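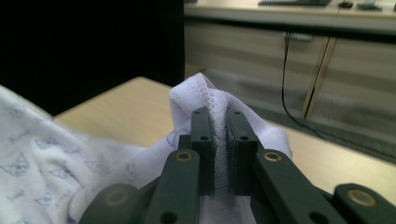 Founders' Day off in April – who's for it?
Town Talk > Local Government

14 replies

ovwood_lifer
The Ovwood council wants to give us a day off. One extra holiday every April, town offices closed, schools closed, businesses "warmly invited" to close too. It's to mark the founding of the town, a thing we have managed to ignore perfectly well for generations. Zübeyde Polat brought it up at the last meeting and says she has a petition with 400 names on it. The vote is next month.

I'm for it, mostly because I like days off. Wondered what everybody else thinks.

Marge_on_Mill
For. My grandkids are in Drarkwood and they already get a Founders' Day over there. It's lovely. They have a pie table.

gravelpit
Against. "Warmly invited" means the people at town hall get a paid day and the guy at the tire shop gets an invitation.

ovwood_lifer
Fair, but a town can't order private businesses to close. They can only do their own people and the schools.

gravelpit
Right, so call it what it is. Town Hall Employee Appreciation Day. I'd have more respect for it.

p_hanley
I work at town hall. I appreciate being appreciated. For the record we have asked for a working photocopier for longer than we have asked for a holiday.

Tuesdaynever
What does it cost? I read the packet twice and there's a page headed "Fiscal Impact" and then a map of the parade route.

p_hanley
The number is in the appendix. $240 for signs. Payroll is listed as "absorbed."

Tuesdaynever
Absorbed by what?

p_hanley
The packet doesn't say. A large sponge, I assume.

dog_at_the_gate
Payroll on a holiday isn't nothing. Most of the office staff get paid either way, so fine, you lose a day's work and the phones ring. But road crew and water plant can't all stay home, and whoever goes in gets holiday rate. That's real money and it ought to be on the page. I'm not even against the day, I just want them to show the arithmetic.

Marge_on_Mill
It's one day, dog.

dog_at_the_gate
It's one day every year until the sun burns out, Marge. I have never seen a town take a holiday back.

K_Rudd_notthatone
Drarkwood tried to. They moved theirs to a weekend to save money and there was such a fuss they moved it back, and then for one year they had both by accident.

Marge_on_Mill
That was the year with two pie tables. I thought it was very well handled.

gravelpit
My wife works the floor at Purgate and they've already said they'll be open. So the school is closed, she's at work, I'm at work, and we have a seven-year-old celebrating the founders with a babysitter at our expense. Has Polat got an answer to that?

ovwood_lifer
She said at the meeting that the library would run something for kids in the morning.

p_hanley
The library is a town department. It'd be closed.

ovwood_lifer
Oh.

p_hanley
This was raised. Ekrem Kaplan raised it, at some length. He's the only one of them I'm certain read the thing before sitting down. He wanted to send it back for another month and lost the motion.

Tuesdaynever
Kaplan would send his own birthday back for another month.

K_Rudd_notthatone
He was right about the bridge though.

Tuesdaynever
He was right about the bridge and we have been hearing about the bridge ever since.

lowell_and_sons
Small business owner here, six of us in the shop. If the town does this I'll probably close, because half my people have kids in school and they'd be out regardless. So I lose a day in April, which is when we're busy. Nobody on the council called me. I'd have told them to put it in February, when I'd pay people to stay home just to save on heat.

Marge_on_Mill
You can't have a parade in February.

lowell_and_sons
You can have a short one.

dog_at_the_gate
Do we know the founding was even in April? I always heard it was fall.

ovwood_lifer
The plaque by the post office says April.

K_Rudd_notthatone
The plaque by the post office also spells Ovwood with two v's.

p_hanley
I looked in the file. The charter was signed in October. April is when the first mill opened. The packet uses "founding" for one and "establishment" for the other and hopes you get tired.

gravelpit
So it's Mill Day.

Marge_on_Mill
I live on Mill. I have no objection to Mill Day.

Avcı_bakes
Hi all, I have the bakery (Avcı, across from the bank). I signed the petition, and I'll be open if there's a parade, so I guess I'm one of the villains. But I pay extra for holidays, and the people who want the hours can have them. Gravelpit, I do hear you about the school thing. Could they leave the schools out and just do the offices? The school board has its own calendar anyway, doesn't it?

p_hanley
It does. The council can only ask them. The board meets after the vote, so the council will be voting on a school holiday it can't grant.

Tuesdaynever
I take back what I said about Kaplan.

dog_at_the_gate
Also those 400 names. Did anyone check they live here? I know for a fact there was a clipboard on the counter at the Drarkwood diner.

Marge_on_Mill
I signed that one too.

dog_at_the_gate
Too?

Marge_on_Mill
Well, I didn't know it was the same clipboard.

ovwood_lifer
I still want the day off. I'm just less sure I want this one. Public comment is at 7 p.m. before the vote, three minutes each, and you have to put your name on the sheet by the door. Gravelpit, are you going?

gravelpit
If I can get a sitter.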